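Fitting and Squaring a Printed Tablecloth

A cloth with a printed grid shows every error in how it was laid. On plain white fabric a skew of a few degrees passes without notice. On a grid, the lines run off the edge of the table at an angle and the whole setting looks crooked. The method below is for rectangular tables and for woven or coated cloths with straight printed lines.

What you need

Tape measure, at least 5 m
Masking tape
Steam iron, or a damp cloth for coated fabric
Tablecloth clips or weights (optional)

1. Measure the table

Measure the length and width of the top at the widest points, including any overhang. Decide on the drop, then add it twice to each dimension. For a table against a wall, the back drop can be reduced to almost nothing, but the front and sides should match each other.

Worked case: a top 194 cm long with a drop of 16 cm at each end needs a cloth 226 cm long. If the cloth will be hemmed after purchase, add the hem allowance on top of that figure. The Sutherland cut-length chart already includes a hem – do not add it a second time.

2. Remove the fold lines

Packaged cloths hold their creases for weeks. Press from the back, along the grid and never across it on the diagonal, which stretches the weave and bends the lines. Coated cloths must not be ironed on the face. Lay them flat overnight, printed side up, and wipe along each crease with a warm damp cloth.

3. Find the center

Fold the cloth in half lengthwise and mark the midpoint of each short edge with a small piece of masking tape. Mark the midpoints of the two short edges of the table in the same way. Line up the marks and open the cloth outward from the middle.

4. Square the grid

Choose one printed line near the front edge. Measure from that line to the table edge at the left corner, then at the right corner. The two readings should agree to within 2 mm. If they do not, lift the cloth from both ends and shift it. Pulling on one corner only moves the error to the opposite side.

Many cloths combine a grid with larger motifs. Square to the grid and let the motifs fall where they fall. Outline drawings are often printed at different angles and are no use as a reference.

5. Fix the drop

Check the front drop at both ends. Route any cable under the table before clipping, and keep it clear of the hem. Clips go on the underside lip of the table, close to the corners.

6. Place the heavy items first

Set the tallest object at the back, lowering it straight down. A vase dragged into position takes the fabric with it and undoes step 4. Plates go on last.

Grid cloth in use: 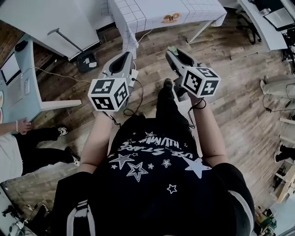
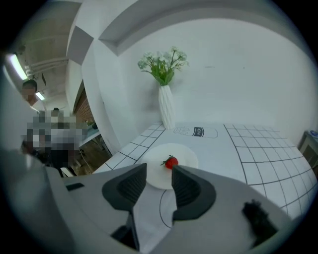
Recheck the front line after the table has been used for a day. Loose woven cloths creep toward the side where people sit or stand. If the creep is more than 5 mm, add a non-slip underlay cut slightly smaller than the top. Vidthorpe and Clistden both sell it by the meter, and the thinner grade is sufficient for indoor tables.

For washing, follow the label. Dry woven cloths flat or over two parallel lines, with the printed lines hanging vertically.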